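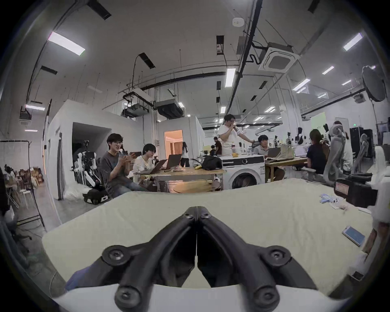 PINDALE, September 2022. Kaltby has started recording household tasks with hand-held grippers at its Pindale site, the company said in a technical notice to its partners. The first task set covers laundry: picking up a garment, spreading it on a flat surface, folding it, and placing it on a pile. The target for the first phase is 1,000 accepted demonstrations.

The tool is called the Lolari. An operator holds one in each hand and does the task directly, with no robot in the loop. The fingers carry the same geometry as the end effector on the arm that will later run the trained policy. Each unit records finger opening, its own position and orientation, and video from a wide-angle camera mounted behind the fingers. A third video stream comes from a camera worn on the operator's head. All streams are written against one clock, and a file in which any stream is missing is dropped before review.

Kaltby had been collecting by remote control until this summer. In that setup an operator moved a pair of leader arms and the robot followed. Olaia Prieto, who runs data collection at the site, said the method gave clean joint data but was slow on cloth. "The operator can't feel the fabric through the leader arm, so they close the fingers, lift, look, and try again," she said. "Half the recording is checking. With the tool in your hand you know when you have one layer and when you have two."

Remote control stays in use for the washing machine door and the control panel. Those steps depend on how far the arm can reach and where the base is parked, and a person with a hand-held gripper tends to lean or step in ways the robot can't copy. A total of 275 remote-control recordings of the door task are already on file and will be kept in the training set.

Garment work is done on a fitted sheet stretched over a mattress or on a covered table. The soft surface lets the lower finger slide under a hem without catching, and a plain color makes it easier to separate the garment from the background in the wrist video. Prieto said T-shirts were chosen as the first item. Towels are next, followed by socks, which have failed most often in early trials.

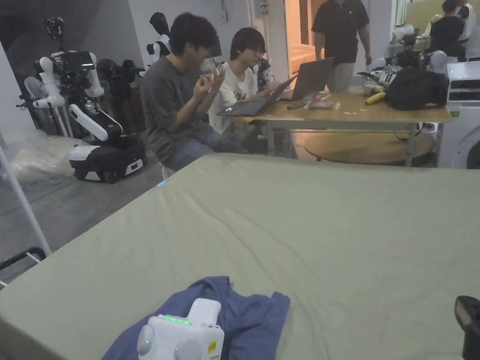 Does the operator need to know how the robot works?

Operators are trained on the tool alone. The instructions cover how to hold the grip, how fast to move, and which motions to avoid, mainly fast wrist rolls and reaching across the body. Training takes one shift, and the recordings made during it are not counted.

The rules on motion come from the arm. After each session the recorded tool path is run through a solver that checks whether the robot could follow it from a fixed base position without hitting a joint limit or bringing its two arms into contact. Paths that fail are marked and returned with the time of the first error. Tuncay Dönmez, a controls engineer on the project, said most early rejections had one cause. "People cross their hands when they fold a sleeve over. It's natural and it's quick, and the arms would collide," he said. The written procedure now calls for folding each sleeve with the hand on the same side.

Position tracking was the second source of lost data. The tool estimates its motion from its own camera and an inertial sensor, and it drifts when the view holds too little detail. A bare wall or a sheet filling the picture is enough to cause it. Sessions are therefore run in the open part of the room, with tables and equipment left where they stand.

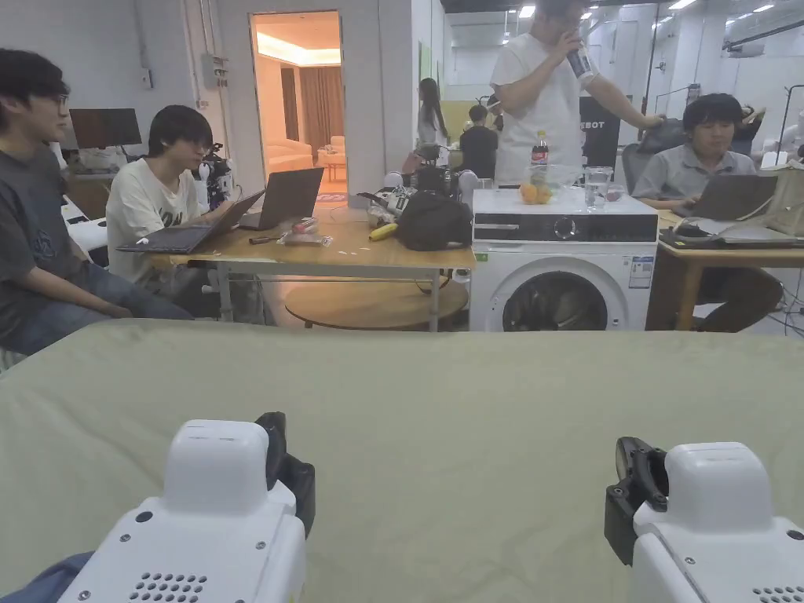

Calibration is done at the start of each session and again after any battery change. Both tools are set down on the work surface, jaws facing each other, and held still while the software fixes their relative pose. The fingers are then opened and closed through their full range. A mismatch of more than 2 millimeters between the measured and expected opening stops the session until the finger linkage has been checked. Dönmez said the pivot screws work loose with use and are now tightened daily.

The first 500 accepted recordings will go to Deng, the contractor training the folding policy. Deng will hold back part of the set for testing and run the result on a two-arm robot with the same finger design. Kaltby gave no target success rate for the test.

A second round of collection is planned for October. It will add garments that start inside out, and a version of the task in which the operator takes each item from a basket before spreading it.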